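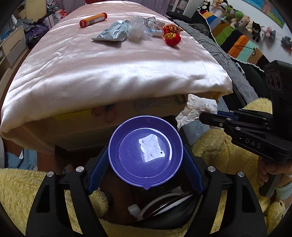
About Clura

Clura is a teaching and research center for household robotics. We study how people pick up, sort and clear away the small things found in an ordinary home, and we use what we learn to train robots to do the same work. The center was founded by Milagros Sosa and Csaba Pap and is supported by the Nic Aodha Fund.

Our open day

Each December the center holds an open day for families, students and local employers. Last year's program drew over 200 visitors. The demonstrations take place in furnished living spaces, among everyday household belongings, and are led by our teaching staff.

Guests are shown how hand-held grippers are used to pick up light and awkward items, such as a sheet of tissue, and move them from one spot to another. Tissue is a demanding material for a machine. It folds under very little pressure and seldom keeps the same shape twice. Delali Osei, head of demonstrations, opens each session with a short talk, after which guests may try the tools under supervision. Sessions last 50 minutes and are offered in English and Spanish.

The recordings we produce are reviewed by Nayeli Zepeda and her team before they enter Nastance, our training library. Recordings made by guests are kept only with written consent.

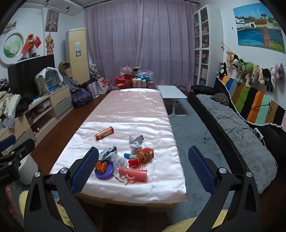 Do I need any technical background to attend?

None is required. The sessions are planned for a general audience, and children are welcome when accompanied by an adult.

School and group visits

Schools may request a private visit at any time during the academic year. Groups are divided between two instructors. Teachers receive a short reading packet in advance, prepared with our partner Skemeder, and a follow-up lesson on how robots learn from human movement.

Requests should be addressed to Eliseo Lozano, Director of Public Programs, at the main office. The office opens at 9 a.m. and replies to all inquiries in writing.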